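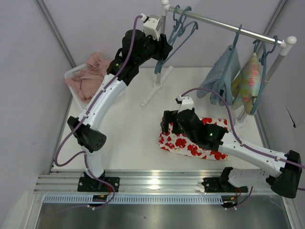

Unit 4: Comparing Fingertips and Cameras on a Two-Arm Cell

Course notes, Handling of Soft Materials
Prepared by Samah Bouzid, revised by Ismail Abou Zeid

4.1 Purpose of the unit

In Unit 3 a single gripper was tested on rigid parts. The part had a known shape, the grasp point was fixed, and a trial ended in either a hold or a drop. Cloth does not allow that kind of scoring. A towel can be held securely and still be held in the wrong place, by the wrong number of layers, or with a corner folded under. This unit deals with how to compare two sets of fingertips, and later two camera positions, when the object has no fixed shape.

The task for the whole unit is hanging a small cloth. One arm works at the tabletop, where the cloth lies flat, while the other works at the height of the rack. Both arms are mounted on the same rail, so the distance between their bases is constant for every run. Record that distance at the start of your report. It is the first thing a reader will need in order to repeat your work.

4.2 Terms

Approach: motion from the ready pose to the point where the fingertips first touch the cloth or the table.

Pinch: closing of the fingertips on the cloth. A pinch may take one layer or more.

Lift: vertical motion after the pinch, up to the height given in the task sheet.

Handover: transfer of the cloth from one gripper to the other. The handover is complete when the first gripper has opened and moved clear.

Drape: placing the cloth over the hanger so that it stays there with both grippers open.

Regrasp: any opening and closing of a gripper on the same cloth between the first pinch and the end of the run. Regrasps are allowed. They must be logged.

4.3 Fingertips under comparison

Two sets are issued. The Stasden tip is the wider one and has a flat inner face. The Hovine tip is narrower and has a shallow ridge across the inner face near the end. Both fit the same wrist and are held by the same two screws. Neither set needs a change to the controller settings, but the closed position differs slightly and has to be taught again after each swap.

The expected differences are as follows. The wide tip spreads the closing force over more cloth and should slip less during the lift. It also needs more clearance under the cloth edge, and on a flat cloth there is very little. The narrow tip gets under an edge more easily, but the cloth can rotate about the pinch, which matters at handover. These are expectations and should be written in your report as such, before the first run.

4.4 Cloth

Each bench has several cloths with different prints. Use one cloth for the tip comparison and do not change it partway through. A printed pattern helps when reading back the video, because the distance between the pinch and a corner can be estimated from the repeat of the print. A plain cloth gives no such help. The print can also affect the vision routine, and this is the subject of 4.8.

Thickness matters more than size. Measure it folded in four and divide. Do not press the calipers closed by hand; let the jaws touch and read the value.

4.5 Preparing the cell

1. Switch on the controller and wait until both arms report ready. Read the state from the controller screen and write it in the log.

2. Check the cable run on each arm. The clips should hold the cable along the links with enough slack at the elbow for the full range of motion. Move each arm slowly by hand guide from the table to rack height and back. If the cable pulls tight at any point, stop and reset the clips.

3. Check that the rack stands on its marks. A rack that has shifted will look like a gripper fault in the results.

4. Separate the empty hangers before the session if your task sheet calls for picking one up. Tangled hooks are a different task and are not scored in this unit.

5. Teach the closed position for the fitted tip. Close on the gauge strip, read the position, and enter it in the Msimang controller under tool data. Save under a new name that includes the tip and your bench number.

6. Lay the cloth flat with its near edge parallel to the rail.

7. Start the recording before the first motion and stop it after the last.

4.6 Run procedure

A block is one set of runs with one tip on one cloth. Carry out the blocks in the order wide, narrow, narrow, wide. This order is used because the operator gets better during the session, and a simple wide-then-narrow order would credit that improvement to the second tip. Do not skip the last block even if the result looks clear.

Within a block, the cloth is laid out again by the same person each time. The operator does not lay out the cloth. Sanaa Saber's group last November exchanged these roles halfway through, and the placement error changed enough that the two halves could not be pooled.

If the arm is stopped by the force limit, the run counts as failed and the cause is logged as contact. Do not raise the limit. If the controller loses connection, the run is void and is repeated at the end of the block.

4.7 Scoring

Each run receives four entries.

Stage reached. Use the terms in 4.2. A run that reaches the handover and loses the cloth there is entered as handover, with the letter F.

Layers. The number of layers in the first pinch, read from the video. If it cannot be read, enter U. Do not guess.

Regrasps. A whole number, counted separately for the left and right gripper.

Time. From the start of the approach to the end of the drape. Failed runs have no time entry. Do not enter zero, which would pull down the mean.

Compare the tips first on stage reached, then on regrasps, and only then on time. A fast tip that fails at handover is of no use in this task. In earlier sessions students often led with time because it was the easiest number to plot.

Worked case. In a trial set of 53 runs with the narrow tip, Doaa Ragab found 2 void runs. The base for every rate is therefore the remaining 51, and both the total and the void count are stated in the table caption. Rates taken over the full 53 would treat a lost connection as a failure of the tip.

4.8 Camera position

The second half of the unit repeats the wide tip blocks with the Vemik camera in two positions: fixed beside the workspace, and fixed directly overhead. The camera stays still during a run in both cases. Mounting height for the overhead position is 920 mm above the tabletop.

The overhead view gives a good estimate of cloth position in the plane of the table and a poor estimate of height. It loses the pinch point whenever the wrist is above the cloth, and that is the case for most of the approach. The side view keeps the fingertips visible for longer at the table but may lose one gripper behind the other arm during the handover.

For each run, note the share of the approach during which both fingertips can be seen. Use the frame counter. Then note whether the vision routine found the near edge of the cloth, and whether it marked part of the print as an edge. Strong shapes in the print on a white ground are a common source of false edges. Lower the contrast threshold only between blocks, and record the old and new values.

Calibrate again after each change of position. Results taken with the calibration of the other position cannot be corrected afterward.

4.9 Common errors

The fingertips touch the table before closing. A light touch is acceptable and often needed for a flat cloth. A touch that moves the wrist off its path is not. Check the taught table height first, then the tip screws.

The cloth follows the gripper after opening. This occurs with the ridged tip on loose weaves. Open fully, wait one second, then move away along the line of the fingers.

The drape slides off one side. The pinch was too far from the center line of the cloth. Enter the run as a drape failure, and note the side.

The two arms wait for each other. Both programs are holding for the same signal. Reset the handover flag and treat the run as void.

4.10 Report

Submit the log, the score table, and no more than two pages of text. State the tip order, the cloth thickness, the rail spacing, and the tool data names. One figure per comparison is enough. Video is handed in unedited.

Questions on tool data go to Sumathi D'Souza. Bench bookings are made on the sheet by the lab door.

Reading for Unit 5: the section on force limits in the controller manual, and your own Unit 3 log.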